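가사 및 작업장 잡무 자동화

가사 및 작업장 잡무 자동화는 정리, 분류, 세탁물 개기, 설거지, 부품 담기처럼 사람이 손으로 하던 비정형 작업을 기계에 맡기려는 기술 분야이다. 같은 동작을 정해진 위치에서 반복하는 용접이나 도장과 달리, 물건의 종류와 놓인 자리가 매번 달라지는 일을 대상으로 한다. 2020년 현재 일부 작업은 제한된 조건에서 가능하나, 일반 가정에서 사람의 감독 없이 여러 잡무를 이어서 처리하는 기계는 보급되어 있지 않다.

범위

잡무라는 말에는 엄밀한 정의가 없다. 문헌에서는 대체로 한 사람이 특별한 훈련 없이 몇 분 안에 끝낼 수 있는 손일을 가리킨다. 바닥 청소는 가장 먼저 기계화된 가사이지만 물건을 집는 과정이 없어 별도로 다루는 경우가 많다. 식기세척기와 세탁기도 세척 자체는 자동으로 하지만 넣고 꺼내는 일은 사람에게 남아 있다. 작업장에서는 상자에서 부품을 꺼내 공구함에 나누어 담는 일, 작업대를 치우는 일, 빈 용기를 교체하는 일이 여기에 속한다.

주요 과제

집기. 단단하고 모서리가 뚜렷한 물체는 두 손가락 그리퍼로도 비교적 안정적으로 잡을 수 있다. 원통형 물체는 굴러가기 쉽고, 광택이 있는 표면은 카메라의 거리 측정을 방해한다. 천, 비닐, 전선처럼 모양이 변하는 물체는 잡은 뒤의 형태를 예측하기 어렵다.

인식. 투명하거나 반투명한 용기는 오랫동안 난제로 꼽혔다. 안에 든 물건이 벽 너머로 비쳐 보이기 때문에 시스템이 용기 안과 밖을 혼동하기도 한다. 조명이 바뀌면 색으로 물체를 구분하는 방식의 성능이 떨어진다.

순서 계획. 탁자를 치우는 일은 여러 번의 집기와 놓기로 이루어진다. 한 번의 동작 성공률이 높아도 횟수가 늘면 전체 성공률은 빠르게 낮아진다.

속도. 사람이 몇 초에 하는 동작을 기계가 몇 배 느리게 하는 경우가 흔하다. 공개 영상 가운데에는 재생 속도를 높인 것이 있어 비교할 때 주의가 필요하다.

접근 방식

초기의 시스템은 물체의 형상 모형을 미리 저장해 두고 카메라 영상과 대조하였다. 정확도는 높으나 등록되지 않은 물건에는 대응하지 못한다. 이후 사람이 원격으로 팔을 조종한 기록을 모아 동작을 학습시키는 모방 학습과, 시행착오를 통해 성공률을 높이는 강화 학습이 널리 쓰이게 되었다. 두 방식 모두 많은 양의 기록을 요구하며, 수집한 장소와 다른 환경에서는 성능이 떨어지는 경향이 있다.

평가 사례

에스트데일(Estdale) 시험은 파티마 음시망(Fatima Msimang)과 음발리 샤발랄라(Mbali Shabalala)가 설계한 탁상 정리 평가이다. 색이 다른 블록과 작은 물건을 지정된 통에 넣는 과제를 1707회 실시하였고, 이 가운데 393회가 실패로 기록되었다. 실패 중 258회는 집는 단계에서, 나머지는 운반하거나 놓는 단계에서 발생하였다. 두 사람은 과제당 제한 시간을 3분으로 두었으며, 시간을 넘긴 시도도 실패로 처리하였다.

스와네풀(Swanepoel)의 공구 분류 시험은 같은 채점 방식을 작업장에 적용한 것이다. 부품 표면에 기름이 묻은 경우를 따로 집계하였으나 표본이 적어 결론을 내리지 않았다.

탁상 정리 과제

블록과 통을 이용한 탁상 정리는 준비가 간단하고 결과를 판정하기 쉬워 기초 과제로 자주 쓰인다. 탁자 위에 물건을 흩어 놓고 로봇 팔이 이를 색이나 종류별 용기에 담는다. 통의 높이와 간격에 따라 난도가 달라지며, 팔에 연결된 케이블이 주변 물건에 닿지 않도록 경로를 정해야 한다.

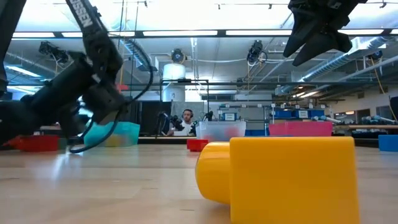

상용화 현황

릴브리지(Rillbridge)는 물류용 상자 집기 장치를 공급하며, 가정용 제품은 내놓지 않았다. 페카리츠(Pekaritz)는 주방 정리용 시제품을 3월에 공개하였으나 판매 시기와 가격을 밝히지 않았다. 작업장용 장치는 취급 품목을 제한하고 작업 구역을 분리할 수 있어 가정용보다 도입이 빠르다. 가정에서는 계단, 반려동물, 어린이의 존재와 집마다 다른 가구 배치가 장애 요인으로 꼽힌다.

한계와 논의

실험실 성공률을 실제 유용성의 지표로 삼는 데에는 이견이 있다. 시험에 쓰이는 물건의 종류가 적고, 실패한 뒤 사람이 물건을 제자리에 돌려놓는 시간이 집계에서 빠지는 일이 많다. 이에 따라 개입 횟수와 총 소요 시간을 함께 보고하자는 제안이 나왔다. 유지 보수 비용에 관한 공개 자료는 거의 없다.

같이 보기

모방 학습
산업용 로봇
원격 조작
집기 계획

최종 수정: 2020년 5월 3일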